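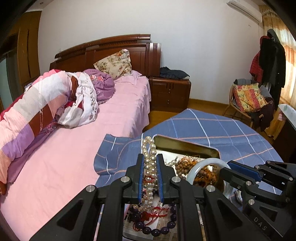 ノート内検索　キーワードを入力　検索
最終更新：2021/01/29

作業ノート　ネックレス類の取り出し／手持ちグリッパーでの手本取り

今日は真珠。ずっとやりたかったやつ！

長い連を一本、缶の縁越しに引き上げるところを繰り返した。指先の青いゴムは真珠に対してかなり優しい。強く挟まなくても珠と珠の間に少し食い込んでくれるので、連の途中をつまんでもずるっと行かない。先月の硬いパッドでは珠の頭で滑って、つまみ直しばかりだった。あれを思うと別の道具みたいだ。

うまくいく手順のメモ。
・連の端を探さない。縁に一番近いところをつまむ。
・まっすぐ上へ。横に引くと下の房や紐を連れてくる。
・縁にかかったら一拍待つ。垂れた分の揺れが収まってから次へ。
・左手側は開いたまま待機。右が何をしているかより、連の下端を見る。

三つ目は自分でもよく忘れる。人の手だと揺れていても平気で次に行けるのに、グリッパーを持つと揺れがそのまま珠の当たる音になって聞こえる。カチカチ鳴ったら速すぎ。これは新しく入る人にも最初に伝えたい。音で覚えるのが早い。

苦労したのは赤い紐の絡まり。房が付いているので、どこが紐でどこが房か、指先だけでは分からない。木の数珠のほうはオレンジの紐が目印になって思ったより楽だった。紫水晶の太い連は重さがあるぶん素直で、持ち上げれば勝手にまっすぐになる。白翡翠の腕輪はまだ触らない。硬いものどうしが当たるのが怖いので、パッドの押し圧を決めてからにする。

Weiへの取り込みは3回目でやっと通った。最初の2回は左右の時刻がずれていて、右がつまむ前に左が離したことになっていた。記録開始を左右同時に押すのではなく、片方を押して両方が動く設定に変えたら直った。設定画面の二段目。来月の自分へ、ここです。

目標は7月までに手本600本。数字だけ見ると気が遠くなるけれど、一本が短いので、調子のいい日はどんどん進む。質の悪いものを後から抜くのが一番手間なので、「今のは変だったな」と思ったらその場で消す。ためらわない。

仕事がどう変わるかについて、Tursideの仕分け場で話したことも書いておく。

いまUmiaに届く装身具は、箱や缶に全部まとめて入ったまま来ることが多い。開けて、ほどいて、一本ずつ分けて、それから鑑別に回す。ほどく作業が長い。目も肩もやられる。Bundmontのセルが取り出しと並べるところを引き受けてくれれば、人は並んだものを見るところから始められる。珠の照りを見るとか、糸の弱りを見るとか、本来得意なことに朝から集中できるわけで、これは本当に楽しみ。

心配の声もちゃんとあった。「ほどく間に傷に気づくことが多い」という指摘。その通りだと思う。触っている時間が検品になっていた。取り出しを機械に渡すなら、そのぶん手に取って見る時間を後ろに足さないといけない。工程表にはまだその枠がない。来週までに5分の枠を入れた案を作って、仕分けの人たちに見てもらう。

もう一つ、手本を取る役を誰がやるか。最初は開発側だけで回すつもりだったのに、今日ベテランの人に握ってもらったら、動きがまるで違った。迷いがない。絡まりの中で引いてはいけない一本がはじめから見えている感じ。自分の手本と並べて再生すると恥ずかしいくらい差がある。こういう勘が記録に残って、セルの動きの元になるというのはすごいことだと思う。ただ、通常の仕分けの合間に頼むのは無理がある。手本取りを正式な持ち場として数えてもらうよう、上に出す。

グリッパーの重さは要改善。しばらく持つと手首に来る。休憩を挟む間隔は人によって違うので、決めつけず、疲れたら置く。

次回やること
・赤い紐だけを続けて取る
・腕輪用の押し圧の表を作る
・青パッドの予備を3組注文
・缶の底の敷き紙を一緒につままないか確認（底まで減ってきたとき要注意）

敷き紙の件は、印刷の文字が認識側を迷わせる可能性もあるので、無地に替えた場合と両方取っておきたい。届く荷物はいろいろだから、両方あるほうがきっと強い。

コメント

仕分け担当
後ろに5分は助かります。ただ、数珠は房の付け根も見たいので、品物によって変えられるようにしてほしいです。

検品担当
カチカチ音の話、新人の研修でもそのまま使えそう。手作業でも同じです。

開発担当
時刻ずれの件、こちらも同じところで詰まっていました。二段目ですね、試します。

仕分け担当
手本取り、またやりたいです。思ったより面白かった。手首は翌朝に来ますよ。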